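# The long way home from a warm country

When the request for Bent Hedegaard was sent for the first time, it came back after five weeks with a yellow note on it. The note said that page 18 was not translated. Page 18 was an empty page. It had a stamp on the back, and the stamp was also a text, so it also had to be translated.

Bergþóra Lund still keeps a copy of this note. She worked for many years with requests between states, first as a young prosecutor and later as the person who telephones, writes, waits and telephones again. She is retired now and lives outside Brostberg, and she agreed to speak with me on the condition that I do not make her into a hero. "It is office work," she said. "It is office work with airports."

The case is simple to tell. Brakonwood was a company which sold shares in forests. The customers were mostly people near their pension, and they received a certificate with a drawing of a tree and a number. Some of the forests existed. Others existed but belonged to somebody else, and when the company stopped its payments one August, the customers learned that the same hillside had been sold to several of them. Hedegaard was the finance director. He had left on a holiday the week before and he did not come back from it.

He made no great effort to hide. He rented a flat under his own name, in a city by the sea where it is warm almost all the year. He had a telephone contract and a gym card. For some months he even answered letters from the administrator of the bankrupt company, politely, and with good spelling. The problem was only that between his country and the country of the flat there was no treaty on extradition.

Many people believe that no treaty means no extradition. This is wrong in most places, Lund explained to me. A state can often send a person back also without a treaty, if its own law allows it and if it receives a promise that it would get the same help another time. It can also decide that the foreigner is no longer welcome and simply not renew his permission to stay. The two ways look the same in the newspaper, because in both of them a man is walking down from an aeroplane. In law they are very different. In the first way there is a judge, a hearing and usually an appeal. In the second there can be much less, and a defence lawyer at home will ask about it on the first morning of the trial.

For this reason Lund wanted the slow way. Her ministers, she says, wanted the quick one. An election was coming, and the customers of Brakonwood had formed an association which stood in front of the parliament every second week with their tree certificates on sticks.

So it began with a promise. A promise of this kind is a short letter, but every word in it is moved many times. The other side did not like "guarantee" and preferred "assurance". The home side was afraid of the word "always". There was a whole month about whether the letter should mention the death penalty, which was not possible for fraud in either country, but which a court would anyway want to see excluded. Then came the question of the crime itself. The act must be a crime in both places, and the other country had no special law about selling shares in trees. It had a good old law about selling the same camel twice. Lund read the translation in bed one evening, sat up, and knew that it would do.

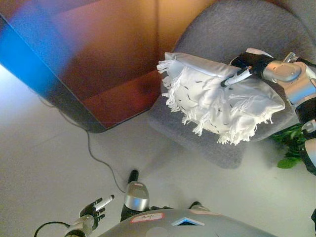
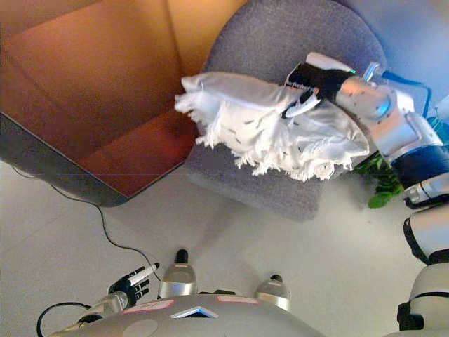
*A grey seat with a white fringed textile on it, beside a low wooden table.*

The file which was finally accepted had 74 documents. The translation was made by a small office called Sveinbjörnsson, which normally did manuals for fishing equipment and had one employee who knew the language well enough for court use. She was ill for part of the spring. During this time nothing moved, and no minister could do anything about it.

I asked Lund what governments give each other in such a case, because I had read so often about big bargains, a fugitive against a contract or a vote. She thought for some time. She has seen such things mentioned in the corridor, she said, but never on paper. What she has seen is smaller. A training course for customs officers. A faster answer in a different case, which had been lying in a drawer. Once, a visit by a deputy minister who wanted very much to see the northern lights, and saw clouds.

More important in her opinion is that the same people stay in their chairs. In the time of the Hedegaard case she had one contact on the other side, a court clerk whose name she asks me not to print. They had met at a seminar and afterwards they wrote to each other about once a week, also when there was no news. When he was moved to another department, the file stood still until he was moved back.

Hedegaard was arrested on an ordinary morning, in front of his building. He was 61 years old. He fought the request in two courts, with a lawyer paid, as the administrator believes, from an account at a company called Manden, which had bought office furniture and a boat from Brakonwood shortly before the end. The account was frozen too late. His main argument was that the request was political, and he showed photographs of the certificates on sticks. The court answered that people can be angry about their savings without this becoming politics. Lund likes this sentence and would have been glad to write it herself.

He was sent home on a regular flight, in the last row, with two officers. They were given the vegetarian meal by mistake. There was a small crowd at the airport, but it waited at the wrong door.

The customers have so far received very little. The forests that existed have been sold, and the boat has not been found. At the meeting of the association in Brostberg that I attended, the talk was mainly of the costs for the next hearing and of whether the hall could be heated. A woman near me had her certificate with her in a plastic cover. She had followed every step of the extradition, and she could explain the principle of double criminality better than I could do it then.

The treaty which was missing at the beginning is now being negotiated. Lund has seen a draft. It has an article on translations, and she has written in the margin, with pencil, a question about empty pages.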